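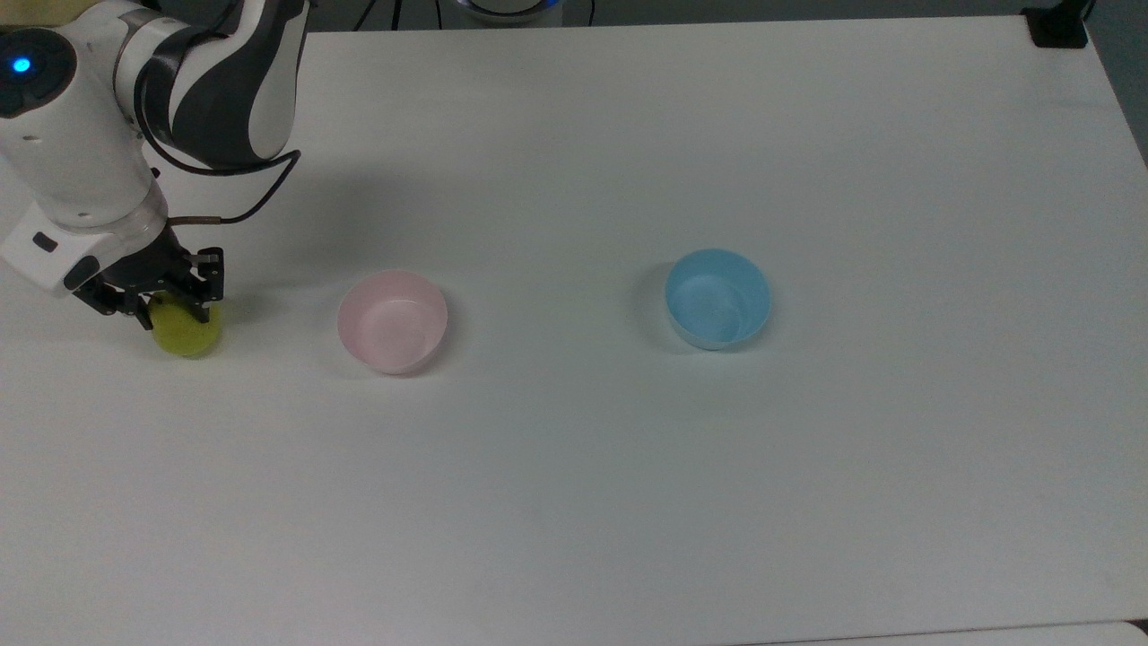
How long should you allow for the Wotus open day at Cluncombe?
Two hours if you skip the film, closer to three if you like bowls.

I like bowls, as it happens. I drove out in November with Kwaku Ackah, who had been promised a factory and a lunch and got most of a factory. Parking is on the grass behind the loading bays. The sign says to follow the yellow arrows, and we did, as far as a bicycle shed.

Wotus makes tableware for people who drop things: school kitchens, campsites, toddlers, my brother-in-law. The tour starts in the old canteen with a film about the founding of the company. It has a lot of rivers in it. After that you put on a hairnet and walk the molding hall behind a painted line, and a guide named Wysocka shouts facts over the presses. I caught one in four. There are 34 shades in the catalog, and the press nearest the door is called Zanditz after the town it came from. It takes a long time to warm up in the morning and everyone speaks of it with respect.

The part I had come for was the display room at the far end, with its white tabletops and very little on them. After the molding hall it feels like a dentist's. One table had a pale pink bowl on it, smooth, thin in the wall, with a slight flare at the rim and an inside so much lighter it was nearly white. Next to it was something lime-colored and a bit see-through, roughly the shape of a disc. Kwaku thought it was a lid. I thought it was a coaster. We discussed this for longer than either of us would like known.

I will say the pink is a good pink. Matte, a little chalky, the color of a bathroom in a house you remember fondly. On a white table it throws a soft gray shadow and looks like it ought to cost more than it does. I have owned bowls from serious potters that did less with a tabletop.

Lunch was soup, served in bowls of a different make – I turned mine over to check. Wysocka saw me do it and found something to look at out the window.

The seconds shop is past the restrooms and opens at 11, by which time the good colors have gone to the people who skipped the film. Prices are on stickers that don't come off. I bought a stack in a beige I can only call administrative, and Kwaku bought a colander with one hole missing, which he says gives it a personality. He has since reported that pasta water leaves it at the usual speed.

Bring cash for the shop and a sweater for the display room, which they keep very cold. The bus back to the station is the 282 and it stops across the road from the gate, on the side without the shelter. Ask at the desk for the catalog if they don't offer it. Mine has the pink on page 3, listed as "Shell," and next to it a green they've named "Meadow Lunch."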